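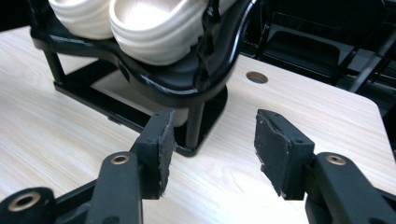 Can a robot put away the dishes yet?

Some of them, slowly, if the dishes are the kind it has met before and there's a person close by to step in.

Ticket: Fludex arm, dish put-away routine, keeps stalling on bowls
Opened by: Ulises Quintero
Status: closed, with one thing still bugging me
Tags: grasping, kitchen, bowls

Hi all, me again! I'm writing this one up as I go so the next person doesn't have to dig through my messages. Quick version: plates were fine, mugs were fine, and bowls were driving me up the wall. The arm would come in over the rack, close on the rim, lift maybe an inch, and then sit there with "grasp uncertain" until I hit resume. Sometimes it let go. Sometimes it tried the same thing again in exactly the same spot, which I found a little insulting.

Setup, for whoever picks this up: Fludex arm, stock two-finger hand, Keltis planner on the little computer under the bench, and the put-away routine as it ships. I hadn't changed any settings except the speed (turned down, because I like my bowls).

First thing I tried, January, mid-morning: turned the grip force up. Bad idea. It held on better, but it also dragged the whole rack sideways when the bowl caught on its neighbor. Put it back where it was.

Second thing: wiped the finger pads. I was pretty sure this would be it, and I even made coffee to celebrate in advance. Same stall, same message. Drank the coffee anyway.

Third thing: ran a proper batch so I'd have numbers and could stop going by my mood. I did 48 pickups, bowls only, and got 13 stalls. That's too many for something I wanted to leave running while I'm on the phone.

Posted all that, and Tsion Admasu came back before lunch with this:

"Check your approach angle before you touch force again. If the planner thinks the bowl is a flat plate it comes straight down on the rim, and one finger ends up on the curve with nothing to push against. Open the object view and see where it draws the edge. Shiny racks mess with the depth too, so look for holes in the point cloud."

So I opened the object view (which I should've done first, I know, I know) and yep, the planner had drawn the rim well outside of where it really was. It had also mushed two bowls into one long lump. With a lump like that, it was picking a grasp point in the gap between them. No wonder it felt uncertain!

What I changed:

Moved the lamp so it wasn't shining right onto the rack. The holes in the depth got a lot smaller.

Spaced the bowls out. Yes, this is me doing part of the robot's job.

Switched the bowl class from "plate-like" to "open container" and set the approach to come in tilted, one finger inside and one out.

Dropped the retry count to 3 and told it to back off and look again between tries.

Ran the batch again with the same bowls and got one stall. It backed off, looked again and got it on the second go. I may have said "good job" out loud to a machine.

Still open: nested bowls. If one is sitting inside another, it grabs both or neither. Tsion says the Ngcobo add-on is better at pulling stacked things apart, but I haven't tried it and I don't want to promise anything here. If you've run it with bowls, please post your settings, even if they didn't work.

Also, somebody asked me in the thread whether this saves any time. Hm. By hand I'm done with a rack before the arm has finished thinking about the first bowl. A full load takes it up to 80 minutes at the speed I trust. But I'm not standing there for it, and last night I went and read a book while it clinked away in the other room, and that was really nice. Would I leave the house with it running? No. Would I let it near my grandmother's teacups? Also no.

Shop side, since a few of you work with parts bins: the same fix helped on the Hiko trays at work. Shiny tray, curved lip, same bad edge in the object view. Tilted approach, softer light, and it settled down.

Closing this one. I'll open a separate ticket for the nested bowls and paste the number in the replies.

Ulises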